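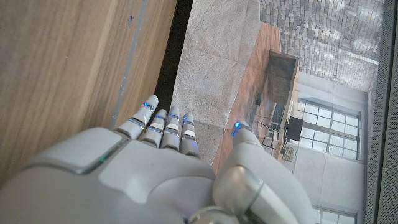
# Recettes-Boser : carnet de repas équilibrés

Accueil | Recettes | Données | Forum | Contact

Publié le lundi 18 octobre 2021 par l'équipe Boser – 2 commentaires

Bonjour à tous ! J'ai enfin mis au propre mon carnet de repas, tenu depuis février à Grundale (oui, même les soirs de pizza). Le fichier contient 1 992 lignes, une par plat, avec les portions en grammes et les calories.

## Contenu

- `repas.csv` : date, plat, portion, calories
- `recettes/` : 200 fiches, surtout des soupes et des salades de lentilles

## D'où viennent les chiffres

J'ai tout pesé sur ma balance de cuisine. Pour les plats du traiteur Tokgöz, j'ai recopié l'étiquette – quand il y en avait une, sinon la case reste vide.

## Limites

Je mange peu de viande et beaucoup trop de fromage, donc n'en tirez pas un régime type ! Mes déjeuners plafonnent à 700 calories, c'est mon choix et pas un conseil médical.

## Utilisation

Le format s'ouvre dans Serham ou dans n'importe quel tableur (séparateur : point-virgule). Servez-vous, corrigez mes fautes, et envoyez-moi vos idées pour le chou-fleur, je sèche complètement.

Partages : 2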